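How I Run a Changeover Study on a Small Line

I've been putting off writing this one up because every shop does it a little differently, but I get asked for my method often enough that here goes. If you run a short-batch line and you keep losing chunks of the shift every time you switch parts, a changeover study is the cheapest fix I know. You need a stopwatch, a clipboard and a couple of patient operators.

Quick definition so we're all on the same page. I count changeover time from the last good part of the old job to the first good part of the new one. Last good to first good! Plenty of people stop the clock when the machine starts moving again, and then they wonder why the numbers look great while the schedule keeps slipping. All that fiddling with offsets and scrapping the first few pieces belongs in there too.

What you need

A stopwatch or your phone (airplane mode, trust me)
A printed log sheet with columns for start, stop, task and who did it
Tape and a marker
The setup sheet for the job, even if it's out of date

Step 1. Pick one changeover and stick with it

Don't try to study the whole plant. I like to start with the swap that comes up most, even if it isn't the ugliest one. When I did this at Vedow we picked the bracket job, which ran in lots of 2000 and came around so often the crew could do it half asleep. The very long setups are tempting, but if one only happens in August you'll wait a year to find out whether your changes helped.

Step 2. Watch it once without writing anything

I know, it feels like a waste. But the first time somebody stands there with a clipboard, the operators speed up or get stiff, and you get a weird version of the job. Stand back, say hi, tell them what you're doing and that it's the process you're timing. Then go back for the next one with the log sheet.

Step 3. Log every task

Write down everything, including the walking. Especially the walking! My bracket study had 16 lines on it, and a surprising number of them were some flavor of "went to get something." Hunting for the right hex key gets its own line. Waiting on the forklift gets its own line. Don't clean it up as you go, just write.

Step 4. Sort the list

Go down the sheet and mark each task I or E. Internal tasks (I) can only be done with the machine stopped, like unbolting the die. External tasks (E) could be done while the last job is still running, like bringing the next fixture over or checking that the paperwork matches. Do this part with the operators, over coffee if you can swing it, because they'll spot things you marked wrong.

Step 5. Move the E tasks out

This is where the time comes back. Everything marked E gets done before the last good part or after the first good one. We built a little staging cart with a taped outline for each tool, so a missing wrench shows up before the machine goes down. The Clandano carts are nice if you've got budget, but ours was an old shelf on casters and it did the job fine.

Step 6. Shrink what's left

Now look at the I tasks. Can four long bolts become two clamps? Can a hard stop replace the measuring and tapping? On our line a pair of locating pins from Restrepo took 10 minutes out of the alignment all by themselves, and I was pretty smug about that for a week. Check with whoever owns the tooling before you drill anything, and don't remove a guard or skip a lockout to save time.

Step 7. Write the new setup sheet

One page, big type, in the order people do things. I put the external tasks at the top in their own box. Hang it at the machine, let the crew scribble on it for a few runs, then retype it with their changes.

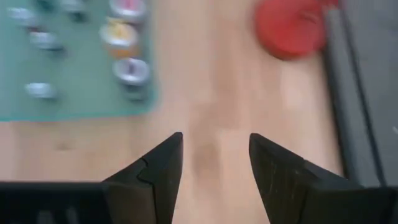

How many changeovers should I time before I trust the number?
Three is my minimum for a first look, and I try to get more than one operator in there. If the times are all over the place, keep going and read through the log before you average anything.

A couple of last odds and ends. Keep the old log sheets, because you'll want the before numbers when somebody asks what the cart cost. If you use Arkex or some other scheduling package, go in and update the setup time once the new one holds steady, or it'll keep padding your jobs with the old figure. And do the study again when the tooling changes. I skipped that once and spent a month chasing a setup sheet that called for a clamp we'd already scrapped.

Last updated 2024-06-25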